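Monday, July 27, 2020

Fifth day with the Clira trial. I promised myself to write each evening while the trial lasts, and already I have missed two, so today must be longer.

Clira is a simulator which one rents by the month. It runs on their computers and I see it in the browser. Before I decide, they give seven days free, with everything open except the export of large files. The reason for my interest is the small workshop in Vavham, where we want to teach pick and place to beginners in October. We have one real arm and it is old. If all the pupils must wait for this one arm, they will learn mostly to wait.

In the morning I had trouble to log in. The page accepted my password and then showed the same page again, very politely, four or five times. I changed the browser and it was good. I have written this in my list under small complaints, together with the menu that closes when the mouse leaves it for a moment, and the word "commence" on the start button, which makes me feel I am launching a ship.

Then I loaded the scene with the letter cubes. It comes with the trial, there are 7 ready scenes and this is the one I like best. The cubes have letters or a number on the faces, so a beginner can say "take the one with the 2" and does not have to learn coordinates on the first day. The wood colour is pleasant too. One of the other scenes has only grey boxes and after an hour of it I wanted to go outside.

My plan was to make 100 grasps and write down every one. I use for this the paper notebook, the one with squares. It took me until lunch to find out how the reset works. There is a reset of the arm and a reset of the scene, and they are two different commands with nearly the same picture on the button. When I reset only the arm, the cubes stay where the last attempt has left them. At first I thought this was an error of the program. Now I think it is useful, but the manual should tell it on the first page and it tells it in the chapter on recording.

After lunch I worked better. The cubes behave well when the fingers close slowly. I put the closing speed to the middle and the cube sits between the pads and goes up with no shaking. When I put it to the highest, the cube sometimes jumped out to the side like a piece of soap. A real cube would do something similar, perhaps less far. I tried more friction and it helped, then I tried still more and the cube remained on one pad after the fingers opened. I laughed, and wrote the value down so that I do not use it with pupils.

The thing I must ask the support is about cubes which touch. If three of them are in a line, side against side, and I come to take one, I do not know what the program will decide. In some attempts the one cube came away alone. In other attempts the neighbours came too for a short distance, as if there was a little glue. I looked in the settings for something like this and found "contact margin", with no explanation, only a number. I made it smaller and had the impression of an improvement, but an impression is not a result, and I was already tired of it.

Also the coffee was finished, and the shop closes early in summer. I bring this into the diary so that tomorrow I remember to buy it.

In the later afternoon I changed the view to the one on the wrist. I had avoided it because I find it difficult: when the hand turns, all the world turns, and I lose the feeling of where is up. But for teaching it is perhaps the more honest view, it is what a camera on the arm would give. I made 20 approaches only with this view, without grasping, just coming near with the fingers open and going back. After the first few I became calmer. The shadows are a bit rough at their borders, like small stairs. I do not mind this, although for the price I had expected something smoother.

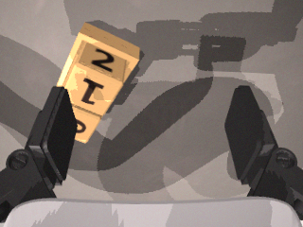
Ignacio

The fingers are wide open there and have nothing between them, and the column with the 2 at its end hangs over the left one. From this angle I could not judge the distance at all. The left pad covers a part of the lowest cube, so I know that the pad is nearer to me, but by how much? On the real arm I would bend down and look from the side. In Clira I can also have a side view, in a second window, only the second window makes everything slow on my laptop. I will ask if the lower quality setting can be used for one window alone.

I like that the letters can be read even when they stand so tilted. The 2 and the I are quite clear. For pupils who are shy with the technical words, this is a real help, they can shout a letter to each other.

In the evening I compared again with the offer from Bistano. They sell a kit with a true gripper, which arrives in a box and has to be screwed together. It costs more at the beginning and nothing each month. With the kit the pupils would hold something in the hand, and I believe this has a value that I cannot put in my table with the prices. But if one pupil breaks a finger of it (I mean the gripper's finger), the lesson is over for the day. In Clira I press reset, if possible the right reset.

My feeling tonight is to take Clira for the course and to keep the old arm for the last lesson, so that everyone moves it at least once. I am not sure yet. The contact question is important to me, because I do not want to explain to beginners a glue that does not exist. I have sent the message to the support at six o'clock and described it as exactly as I could, with the values from the notebook. My wife's dictionary was necessary for the word "adjacent".

Tomorrow: the grey boxes again, unfortunately, because they are the only scene with a conveyor belt. Check whether the recording can be stopped and continued. Count the pupils' computers which have a good enough screen. Coffee.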